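Steda Washer-Dryer: Set-up and User Guide

Section 7. Washing and drying denim

This section applies to jeans, denim skirts, jackets and children's denim with elasticated waists or cuffs. Read Section 2 (Before first use) before running any programme described in these pages. The care label sewn into the garment always takes priority over this guide.

7.1 Preparing the load

1. Empty all pockets. Coins and keys can damage the door glass and the drum.
2. Close zips, buttons and hooks.
3. Turn each garment inside out.
4. Wash dark or new denim separately for the first few washes. Dye released from new cloth may stain pale items.
5. Load garments one at a time, opened out. Denim should not be placed in the drum while still folded from storage. 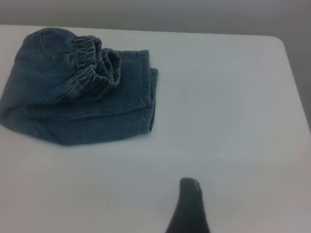
7.2 Selecting the programme

1. Turn the dial to Denim. The display shows the default temperature and the remaining time.
2. Press Temp to change the temperature. Cold or 30 °C is suitable for most jeans.
3. Press Spin to reduce the spin speed if the garment contains elastane.
4. Add liquid detergent to compartment 2. Powder may leave pale streaks on dark cloth and is not advised for this programme.
5. Press and hold Start until the door lock symbol appears.

Note: The Denim programme runs for 134 minutes at the default setting. The time shown may change during the first part of the cycle while the appliance weighs the load.

Caution: Do not use chlorine bleach. It weakens cotton fibres and will damage the door seal.

7.3 Fading and wear

Indigo dye sits mainly on the outside of the yarn and is gradually lost through rubbing and washing. Paler areas on the thighs, knees and seat are normal and do not indicate a fault with the appliance.
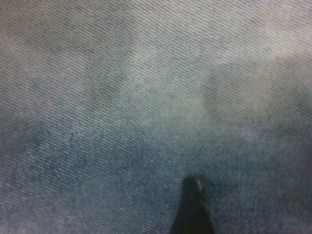

To slow the loss of colour, use the shortest suitable programme and avoid overfilling. Small marks may be treated by hand with a damp cloth and a little detergent. Rub gently, following the direction of the weave, and rinse the area well.

If white lines appear along the creases after washing, the load was probably too large or the spin speed too high. Reduce one or both and select Extra Rinse at the next wash.

7.4 Drying

1. Remove the load promptly when the cycle ends.
2. Shake each garment and pull the seams straight by hand.
3. Ease out any gathered cuffs and waistbands without stretching the elastic.
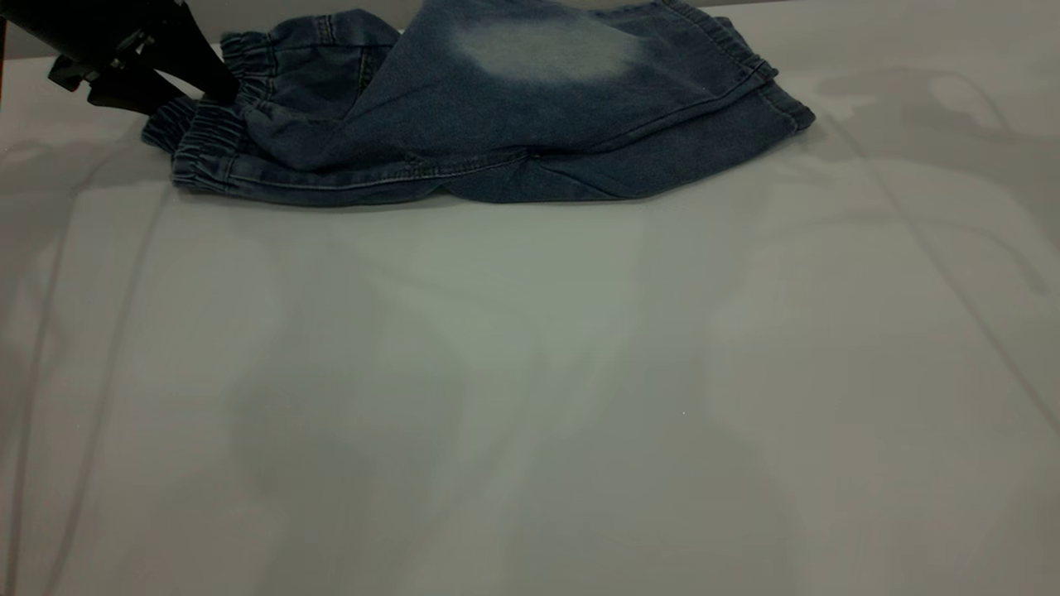

4. If the care label permits tumble drying, return the garments to the drum and select Low Heat.
5. Stop the cycle while the waistband is still slightly damp, and finish drying on a rail or line away from direct sun.

Caution: Metal buttons and rivets may be hot at the end of a drying cycle. Allow the load to cool before handling.

Note: If the display shows code 46, the lint filter requires cleaning. Switch off the appliance, clean the filter as described in Section 9, and restart the programme.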